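Can It Tidy a Table? Pictures from the Leiva Sessions

Posted 16 March 2020 by Po-yen Kao

People keep asking me when a machine will be able to clear up a living room. My answer is still not yet, and small jobs show why. Putting a few things away in a box takes a person no thought at all. For a machine it means a lid, a knob, a shiny tabletop and things of different shapes. The Leiva set covers 149 short chores, each done by a person working with hand-held grippers.
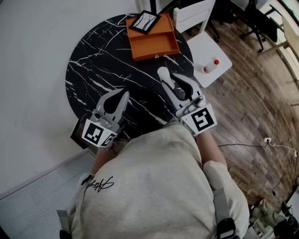

Two grippers over the marble table, with the wooden box and the small framed picture on the far side.

Lids are the hard part. Our arm at Ornberg got one open in 5 of 11 tries last month, and it was slow — I could have made coffee in the meantime. Thin frames are not much better, as they tend to slide when pushed.
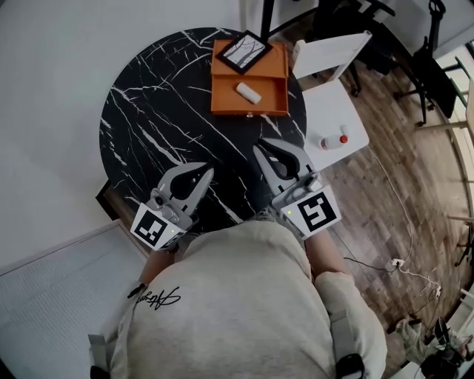
Box with the lid up, a small white roll-like object inside and the picture leaning on the lid.

More from the Gorkano kitchen chores in March.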